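From: Muammer Saraç
To: sadesow-users
Date: Aug 15, 2024
Subject: Re: [sadesow-users] Split archives fail on restore, "header mismatch in volume 2"

Zdzisław Nowakowski wrote:

> I back up one project directory to a split, encrypted archive every night. Volume size is set to 80 MB. Creating the set gives no errors. On restore I enter the password, volume 1 is read, and then I get:
>
> header mismatch in volume 2
> aborting, 0 files written
>
> The password is correct. The listing command shows all file names. The older sets from Varneck restore fine on the same machine. Is the archive damaged, or is this a bug in the new release?

The archive is probably intact. The file list is stored in volume 1 only, so a good listing tells you that the password and the first volume are fine. It says nothing about the rest.

Look at the volume names first. The default pattern changed in the last release. Old sets use `name.001`, `name.002`. New sets use `name.v001.sdw`, `name.v002.sdw`. If both kinds are in the same directory with the same base name, the reader takes the first match for volume 2, and that can be the old file. The set ID in its header differs, and you get the message you quoted.

To check:

 sadesow info --headers name.v001.sdw
 sadesow info --headers name.v002.sdw
 sadesow info --headers name.002

Compare the `set-id` lines. If the third file exists and has its own ID, move the old set to another directory and run the restore again. There is no need to rebuild the archive.

I reproduced it with a directory of project files and renders, 21 volumes at 80 MB each.
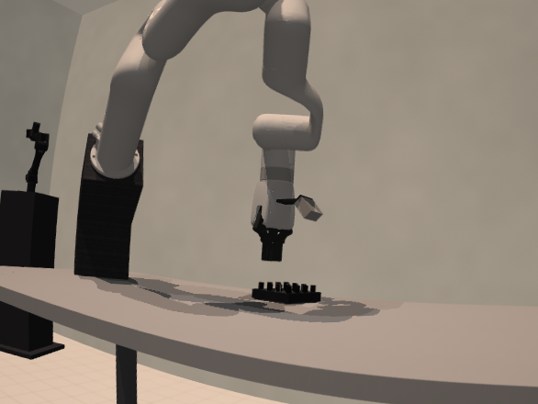
*Robot arm over table*

With both sets in place the restore stopped at volume 2 every time. With the old set moved away it completed, and the checksums matched the source. Restore time on the Sutherland box was around 5 minutes, reading from a local disk.

Two other points.

1. Do not rename the new volumes to the old pattern. The volume name is part of the authenticated data, and a renamed volume is rejected with a different error (`tag check failed`). Renaming it back fixes that.

2. If you script this, use `--strict-names`. The reader then accepts only the pattern recorded in volume 1 and ignores everything else in the directory. It is off by default for the sake of people who still use the Drakico wrapper, which writes its own names.

I have a patch that compares the set ID before a candidate file is accepted. It needs review on the Windows side, where the directory order is different. I expect it to go into the September release.

If the three `set-id` lines are all the same, please send the output of `sadesow info --headers` for every volume, with the path names removed if you prefer. In that case it is a different problem.

Muammer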